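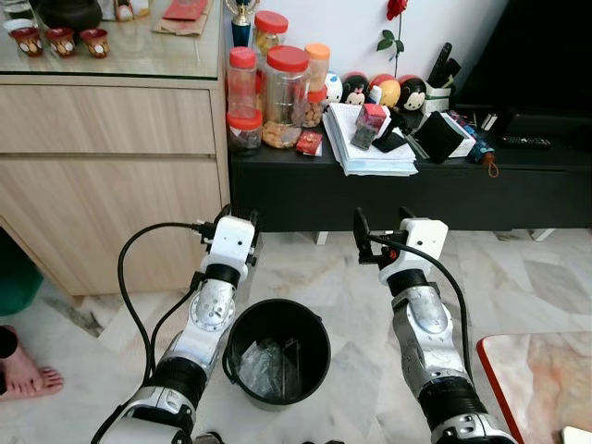
Monday, bin liner task, second session

Started 10:20, Nathalie on the leader arms, me on logging. Goal for the week is still the same: two-arm teleop, take the bag out of the black bucket, put it down on the floor beside it, let go with both grippers. The class demo needs this one and the drawer one.

Zeroed both arms before the first run. Right wrist came up 2 degrees off again after homing. Corrected in the Dralik config, not in the hardware. Ruben Schouten wants to know if it drifts back by itself overnight, so please don't touch the offset until he has looked.

Runs so far: 47 kept. Threw out the ones where the left gripper closed on the rim and dragged the whole bucket. On the marble it slides with almost no push. Tried coming in with both grippers from the sides at the same height, which is better, but the operator has to slow down for the last bit or they meet in the middle.

The clear bag is hard to see on the wrist view. It comes out as gray and white glare with the bottom of the bucket dark behind it. Nathalie was going mostly by the head view and by guessing. Lowered exposure on the Zodum recorder from the default and it helped a little. Should try an opaque bag for comparison, same size, crumpled the same way.

Cables: the loops on the outside of both grippers need to stay long enough for full wrist roll. I had shortened the left one last week and it pulled at the end of travel. Let it out again, no problems after that.

Recorder dropped frames twice, both times when the disk was above 500 GB used. Moved old runs to the Vostska drive. Check that the copy finished before deleting anything.

To do:
bucket start positions, mark with tape
opaque bag set, up to 10 runs
ask Ruben about right wrist
Nathalie writes the task text for the class page
new finger pads from Kütt, still not here

Stopped 15:40. Arms parked, power off at the strip.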